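«Un sofá se retapiza dos veces, tres si el armazón es bueno»

La responsable de Gikley, un taller de tapicería con 27 años de oficio, habla de precios, plazos y encargos que prefiere rechazar
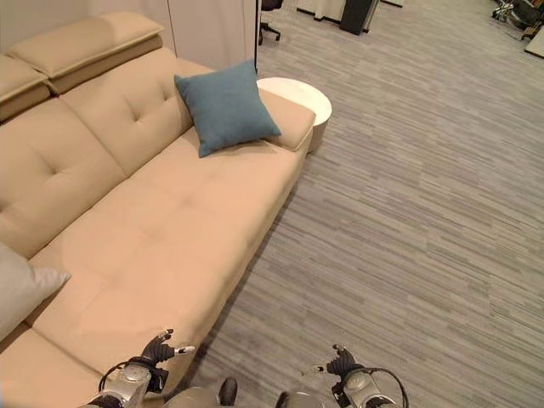 El taller ocupa un bajo con persiana verde y abre a las ocho. La dueña, que aprendió con su madre y pide que no pongamos su nombre, calcula que la mitad de las consultas le llegan por teléfono y acaban en nada. «La gente quiere un precio cerrado sin mandar una foto, y así no puedo», explica. Lo primero que pregunta es cómo es el respaldo. Uno liso se corta en una mañana; uno de cuadros grandes con botones, como el del sofá beige, lleva bastante más trabajo, y los reposacabezas abatibles se presupuestan aparte. «Son piezas pequeñas, pero tienen curva y costura a la vista. Si la costura se tuerce un poco, se nota desde la puerta».

El último presupuesto grande que firmó fue de 1615 euros, con espuma nueva en los asientos. El cliente había visto uno parecido en Skivent por algo menos y tardó un mes en decidirse. Ella no intentó convencerle. «Le dije que levantara los dos por una esquina y comparara el peso».

No acepta todo. Los armazones de aglomerado grapado los devuelve casi siempre, y tampoco trabaja con telas que traiga el cliente si no vienen con ficha de resistencia. Compra casi todo a Tuominen, que le sirve en 3 semanas, y guarda retales de cada encargo por si hay que reparar un brazo o un cojín más adelante.

Sobre la limpieza es breve: paño apenas húmedo, nada de toallitas y el sofá lejos del radiador. «Las cremas, una vez al año y solo en piel. En polipiel no hacen nada».

En abril cerró un acuerdo con Lurnow, una tienda de muebles de segunda mano, para revisar las piezas antes de ponerlas a la venta. De momento son butacas y sillas de comedor. Para los sofás le falta sitio, y el local de al lado lo alquilan por más de 2000 euros al mes. «Con eso pago una ayudante», dice. La está buscando desde el otoño.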